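Folding T-shirts so they all come out the same size - what am I doing wrong?

Posted by grulleck_jumper in Laundry and Linen
Tags: folding, T-shirts, storage, work tables

Hello all, long-time reader, first proper post, so please be gentle with me!

I help with the shirts for our local walking festival, and every December we get the whole lot back from the wash and have to fold them, box them and put them away until spring. There are 96 of them this time, all adult sizes but quite a mixture within that, and they live in Goltard storage boxes, the shallow sort with the clip-on lids. My trouble is that however carefully I start, by the second box my folds have grown. The first few are lovely neat rectangles and the later ones are nearly square, and then the lid won't go down without a bit of a fight and everything at the edges gets crumpled.

I've been doing it on my dining table, on top of the tablecloth, which I suspect doesn't help as the cloth slides about. I did try one of those plastic flip-over folding boards (a Moynihan, it was a present) but it's made for quite a narrow shirt and the larger ones hang over the sides and come out with a funny extra flap. I'd rather not buy another gadget if there's a way of doing it with what's in the house. Is there a knack to it, or a way of marking the table perhaps? And does it matter whether they go in flat or standing up?

Thank you in advance, and apologies for going on.

skirnis_lane
3 helpful votes

Just roll them. Much quicker and they don't crease. I've rolled mine for years and never looked back. You'd want to put the seams to the inside.

tallboy_and_tea
905 helpful votes across all posts

Oh, I do sympathise, I had exactly this with choir shirts and it drove me up the wall for years. Rolling is fine for a suitcase, but in a shallow box with a lid I find the rolls spring open and you're back where you started, so I'd stay with folding if I were you.

First thing, get rid of the tablecloth. You want a surface the shirt can lie on without everything shifting underneath it. Ordinary brown kraft paper from a roll does very nicely - pull it tight over the table, tape it down underneath, and then mark it out with blue painter's tape. The tape is the clever part, really. You put down long strips running away from you and a couple going across, and then you've always got an edge to line things up with and your eye doesn't get the chance to wander as you get tired (mine certainly does after the second cup of tea).

To set the spacing, measure the inside of your Goltard box and not the outside, because the lip on those is thicker than it looks. Decide how many stacks you want side by side, then take a little off for each one so that you can get your fingers in. Mark that width between two of your long strips and that's your finished shirt, whatever size it says on the label.

As for the folding, I do it like this. Lay the shirt face down with the neckline at the far end and smooth it from the middle outwards with the flat of your hand. Bring one side in towards the centre, sleeve and all, and fold the sleeve back on itself so it doesn't poke out. Do the same with the other side. Now you should have a long strip, and this is when you check it against the tape, before you do anything else. If it's too wide, open it up and bring the sides in a bit further. After that you can bring the hem up, and whether you fold it in half or in thirds depends on the depth of your box.

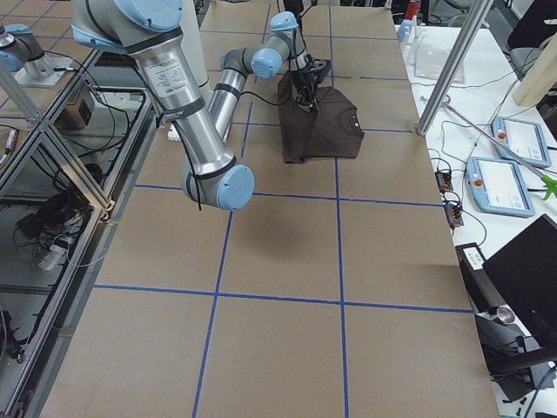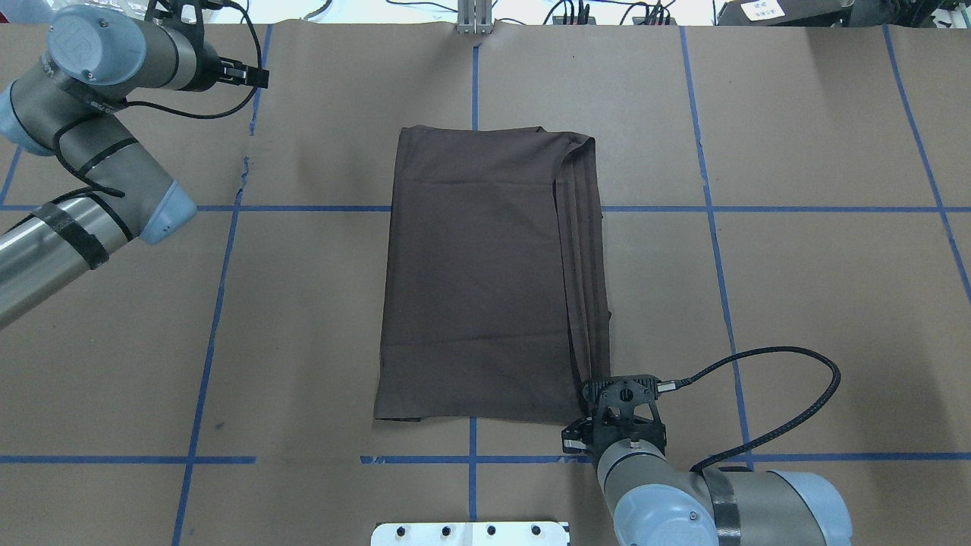 Do take your time over that middle stage, with the shirt long and narrow. It's so tempting to rush on to the last fold, but if the long edges are straight then the rest more or less looks after itself, and if they aren't, no amount of patting will put it right. I run the side of my hand down each edge once, quite firmly, and leave it at that. Little ripples across the front don't matter a bit.

With the bigger sizes you'll have more layers along the sides, so those stacks get fat at one edge and lean over. Turn every other shirt round the other way as you pile them up and they'll sit level. I keep my stacks to five, whatever the size, and then start a new one.

On flat or standing, I'd say flat for yours, as the boxes are shallow. Standing up is lovely in a drawer where you want to see everything, but it only works when the box is full, and once you've taken a few out the others flop over.

One more thing, do make sure they're properly dry before the lids go on, particularly round the neckband. I leave mine out overnight and box them in the morning.

grulleck_jumper

Thank you both! I've got half a roll of brown paper left from wrapping parcels, and there's painter's tape in the shed if it hasn't gone brittle. I hadn't thought of checking the width before the last fold - I always measured at the end and then couldn't face undoing it. Will turn every other one round as well. I'm starting on the large ones after breakfast tomorrow.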